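The long white table at Pladcombe

There is a table in Pladcombe that I have been a little in love with since October. It stands in the back workroom of an old dairy, it is white and matt on top with a tan edge, and its corners have been rounded off so you can squeeze past without bruising a hip. People mend things on it, cut out patterns on it and eat their sandwiches at it. Mostly, though, they plug things in.

I went to meet Ineke Declercq, who fitted out the room and who can talk about sockets the way other people talk about roses. She had 186 square feet to play with and wall outlets on one side only, put there by somebody in the seventies with a single kettle in mind. Her budget for the whole room was £4000, and an electrician wanted up to £800 of it for outlets sunk into the floor. She spent the money on the table and a better lamp instead, and went looking for a decent power strip.

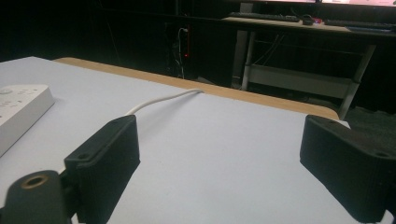 "Everyone starts with the chairs," Ineke told me. "I start with the lead." She means it quite literally! Before a single piece of furniture goes in, she lays string on the floor to show where each flex would run, and leaves it there for a few days while people walk about and grumble. Only then does she decide which way the table faces. At Pladcombe it turned a full quarter from where the drawings had it, and the room is far nicer for it, with daylight coming over your left shoulder if you sit on the good side.

I had always thought of the power strip as a thing you hide. You kick it under the desk, it gathers fluff, and twice a year you lie on your stomach with a torch in your teeth trying to find out which plug belongs to the printer. Ineke puts hers on top, where a hand can reach it, and I have copied her at home with enormous pleasure. White on white hardly shows. The dust gets wiped off along with the crumbs, and I can see at a glance what I've left plugged in (the glue gun, usually).

Gerardo Caputo, who does the upholstery repairs, was harder to win over. He works with big awkward pieces and wanted the whole surface clear. They settled it by letting the strip wander: it lives at one end of the table on his days and comes into the middle when the others are in. He now keeps a loose board for laying across the top when he has small fiddly jobs on, and he admits he rather likes having the sockets close by for those. 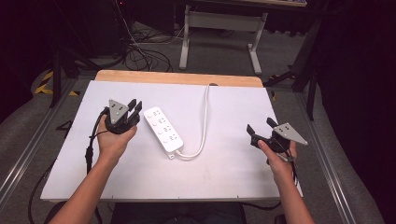

The power strip in the middle of the board, with its white cord running off over the far edge.

The cord matters as much as the strip, and Ineke has firm opinions on it. It should leave the table by the shortest way, on the side where no one sits. It should have enough slack to lie in an easy curve, and it should never go under a rug. She won't have one strip plugged into another either, and heaters and kettles go straight to the wall. Her favourite trick costs 80 pence: a stick-on clip under the table edge, so that the cord can't be dragged off by a passing elbow.

Over in Rastetby, Griet Postma has tried the same idea in a sewing room half the size, with a folding table from the Brouwer sale and a strip at the very back. She says the iron still causes arguments. I'm going to see it next month, and I've been told to bring my own extension lead and some cake.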